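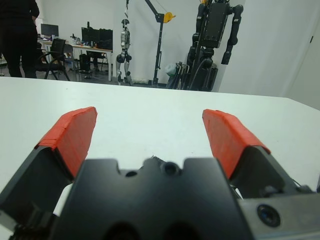
Worktable and office chair in the workroom.

Ninh Community Help
Packing and Storage > Trays, lids and small boxes

Closing shallow trays with separate flat lids on a white worktable

Posted by Praltar Workroom Office
Viewed 2363 times

Our office is responsible for a shared workroom in which small parts are placed in shallow rectangular trays and closed with separate flat lids. The lids are black, they are not hinged, and they lift away completely. The work is done on a white table with a smooth top. We have 259 trays to close before the end of the current order, and we are preparing a written procedure so that the work is done the same way by everyone assigned to it.

We would be grateful for guidance on the following points.

First, the lids reach us with clear film over them. On a good number of them the film has wrinkled, and under the ceiling lights the creases reflect so strongly that it is difficult to judge whether the surface underneath is scratched. Should the film be removed before the lid is placed, or should it remain until the closed tray leaves the room? Our supplier's sheet is silent on the matter, and the staff are divided.

Second, we have no agreed order of work. Some staff place the tray in the middle of the table and bring the lid to it. Others hold the tray in one hand and the lid in the other and close the two in the air. The second method is quicker, but we have had lids seated crookedly, with one corner standing above the rim.

Third, the tabletop has begun to show gray marks. Ordinary wiping has removed a portion of them. We would like to know whether a mat is advisable, or whether a mat would introduce problems of its own.

The trays must not be glued or taped shut. They will be opened again by the receiving department, which checks the contents and closes them a second time.

4 replies have been requested to be merged into the answers given here. Two answers and one short note remain on the page.

Urkix Packing Standards

The points are taken in the order in which they were raised.

On the film. The first matter to settle is what the film is for. If it was applied at the factory to protect a glossy face, it should stay in place through handling and be removed at the last station. If it was wrapped around the whole lid for shipping, it must come off before closing. Film that passes over the edge of a lid adds thickness exactly where the lid has to meet the tray, and a fold at one end will be enough to hold that end up. We suspect that a fair share of your crooked lids can be traced to this.
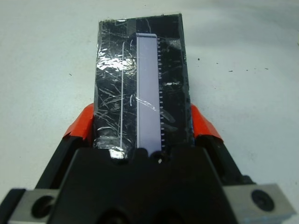 To tell one from the other, run a fingertip along the edge of the lid. A protective sheet stops at the edge or just short of it. A wrap continues around to the other side, and there will usually be a seam or a folded part at one end. Where a lid carries a strip, a label or any raised detail on its face, lift the film slowly and keep it low against the surface. Pulling straight up can raise the corner of a label along with it.

Inspection should be done after removal. Wrinkled film produces thin bright lines that are easily taken for scratches, and the reverse is also true: real scratches are missed under it. If your procedure requires the film to stay on until shipment, move the inspection step to the supplier's end or accept that it will be partial. Tilting the lid toward a window helps somewhat. A small lamp placed low and to one side helps more.

On the order of work. We recommend that the tray be set down and the lid brought to it. Our own instruction reads as follows and may be copied freely.

Place the tray near the center of the table with its long side parallel to the front edge.
Look into the tray. Confirm that it holds what it should hold and that nothing lies on the rim.
Pick up the lid by its two short ends or by one long edge. Keep fingers off the face.
Hold the lid above the tray at a slight angle. Set the far long edge against the rim first.
Lower the near edge. Do not press until all four corners are in line.
Press once at each end, then once in the middle.
Turn the closed tray a half turn and look along the rim at eye level.

Staff who are used to closing trays in the air will object that this is slower. In our records the difference disappeared after the first morning. A lid that has to be taken off and seated again costs more time than the careful method.

One caution applies to trays with an inner border around the opening. The lid may appear to sit on the outer rim when it has in fact caught on the inner border at one side. The half turn at the end of the procedure is intended to find this.
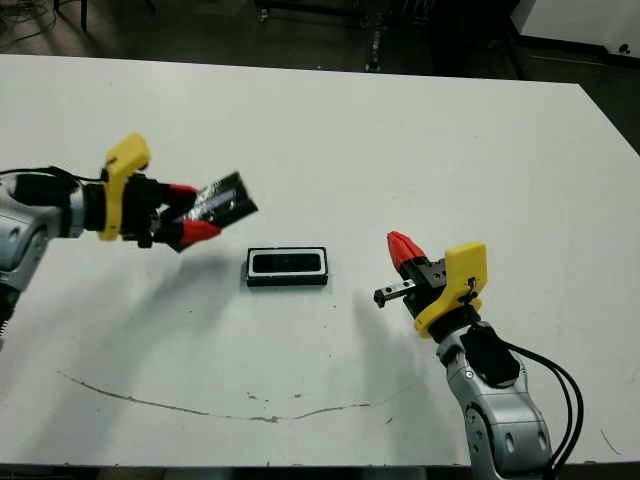
Page last changed: 26 November 2024

If a lid is found to be caught, it should be lifted off entirely and the closing started again from the far edge. Sliding it into position while it is under pressure can mark both the lid and the rim. The mark on the rim is the more serious of the two, as every later lid will then sit against a rough spot.

On the tabletop. Gray marks on a white surface of this kind are commonly material left behind by something harder or softer rubbing across it, and they are on the surface and not in it. Wipe with a soft cloth and a little dish soap in warm water, then with plain water, then dry. Do not use scouring powder. A melamine sponge will take off stubborn marks, but it also dulls the finish and should be kept for isolated spots. Marks that can be felt with a fingernail are damage and will not wash out.

We advise against a soft mat for this work. A tray on a soft mat rocks when one end of the lid is pressed. If a mat is thought necessary, choose a firm, thin one of a plain light color, so that a black lid or a dropped part can be seen against it without effort.

Keep the area around the tray clear. Lids that are waiting may be stacked to one side with paper between them. Loose film belongs in a bin at floor level, and the bin should be emptied before it is full; film that drifts back onto the table will find its way under a tray.

Marked as accepted by Praltar Workroom Office

Piston Storage Desk

We agree with most of the above. Our experience with mats differs. We have used thin rubber mats for several years and have had no rocking, although our trays are deeper and heavier than those described.

We would add that the empty trays should be looked over before any lid is brought to the table. A shallow tray can be bowed along its long side, and a bowed tray will not accept a lid no matter how it is placed. Set it on the bare tabletop and press lightly on each corner in turn. 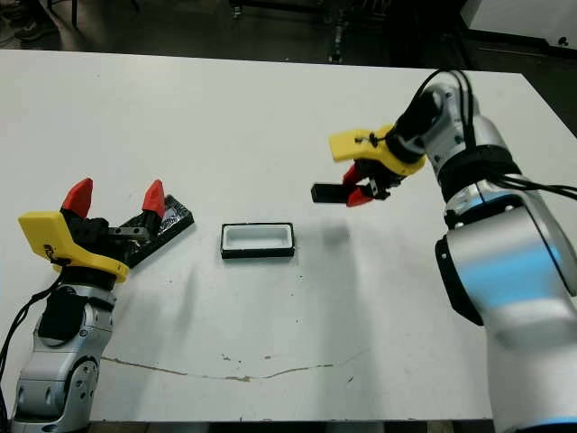 A tray that moves under the finger should be set aside. We keep a separate shelf for such trays and return them together at the end of the month. In July we returned 23 from a single delivery, all of them bowed in the same direction, and the supplier traced the fault to the way they had been stacked in the carton.

It is also worth deciding where a lid goes when the person holding it is interrupted. Our rule is face up on paper, to the left of the tray, never resting on the tray itself. A lid left resting across an open tray looks closed from a distance, and we have had trays carried away in that state.

With regard to the second closing by the receiving department, please send them the same instruction. Our two departments worked from different sheets for most of a year, and the complaints each made about the other concerned the same corner of the same tray.

Praltar Workroom Office

Thank you. The procedure from Urkix has been adopted with one change: film is now removed at a separate position before the lid reaches the closing table. The fingertip test showed that ours is a wrap and continues around the edge, with a fold at one end. We have also written to the receiving department. The mat has been left for a later decision, and the tabletop will be washed as described once the present order is finished.

Related pages: Removing shipping film from glossy surfaces. Stacking flat lids. Cleaning light-colored worktables.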